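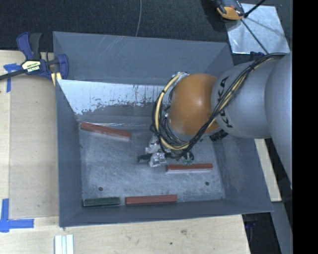 Chie Hattori wants to know why anyone would bother with a metal bin when a cardboard box costs nothing, and whether picking blocks out of a bin is worth a whole winter of evenings in the first place.

Sunday, November 18, 2018
By Floor Kramer

Yes to the second part, a hundred times yes! Bin picking is the most fun I've had in our shared workshop, and I say that as someone who loved the steam bender. As for cardboard, we started with it. The sides bowed, the gripper snagged a flap, and every time we put the box back it sat a little differently. Sheet metal stays the shape you bent it. So, Chie, these are the tips I'd give you if you came by on a build night, in more or less the order we learned them.

Clamp the bin before you teach a single position. One bar clamp on the rim will do for light blocks, as long as it's a decent one and you lean on it properly. Put it on the side away from the arm and check that the handles don't stick up into anything the arm swings through. Then jog the arm slowly all the way over there and check again.

Mark things with tape. I love blue tape for this (it shows up on pale wood and peels off clean if you don't leave it for a year). Ts and Ls are the shapes to use, because a corner tells you about two directions at once and a plain strip only tells you about one. When somebody borrows the table on a Thursday and moves your bin, you can get it back close enough to start from. Close enough to start from, mind you — touch up your reference point anyway.

Slope the sides outward. Straight walls leave the fingers nowhere to go when a block is lying along the edge, and blocks do end up along the edge, more often than you'd think. Our worst misses are all there. Saturnino Figueroa's trick is to come in with the fingers lined up with the long side of the block and lift a little before moving sideways. It works well on the short blocks and so-so on the longer ones.

Start with two colors. We use red and green, dark shades of both, and I'd choose something brighter if I were doing it over. Dark green on scuffed gray metal under a bad lamp is hard work for a cheap camera. Move the lamp before you touch the software! I spent two evenings fiddling with thresholds when all it wanted was the lamp turned toward the ceiling. Bare metal edges will throw back a bright streak, and your program may well decide the streak is a part. Scuffing the floor of the bin with a sanding pad helps, and so does masking out the rim in the camera view so the program never looks there.

Now cables, my favorite subject. The bundle needs a loop with enough slack for the wrist to turn all the way both ways, but not so much that it drags over the parts. Tie the hose in with the wires so they move as one thing, snug but loose enough to slide a little. Run the whole program at crawl speed and watch nothing but the loop. Huguette Fortin does this crouched down at table height, well outside the guarding with the stop button in her hand, and she catches rubbing that I miss standing up.

On speed: our arm is a KUKA, far stronger than the job asks for, and we still run slow while we're learning. For picking we keep the gripper to up to 280 millimeters a second over the bin, then slower for the last bit down. Everyone wants to turn it up on the first good night. Wait until it has done the same job on 5 different evenings. And please, no reaching in to straighten a block while the drives are on, even "just quickly." Stop the arm, go in, come out, reset.

Drill a couple of holes in the floor of your bin if it doesn't have any. They're good for bolting down, and crumbs of paint and sawdust can be swept toward them. Wipe the fingers while you're at it. A bit of grit on a smooth finger will make a block slip in a way that looks exactly like a programming fault.

Keep a notebook by the controller. Ours is called Flillalon, after a joke from April that I can't reconstruct, and it has every changed number in it with a name beside it. Baltasar Quintana writes his in pencil and I wish he wouldn't.

Next I want to try the blocks piled on top of each other, which means a second camera angle and probably a new bracket. If you have a bracket design that doesn't shake when the arm brakes, send me a sketch — I'll cut one this week and let you know how it holds up.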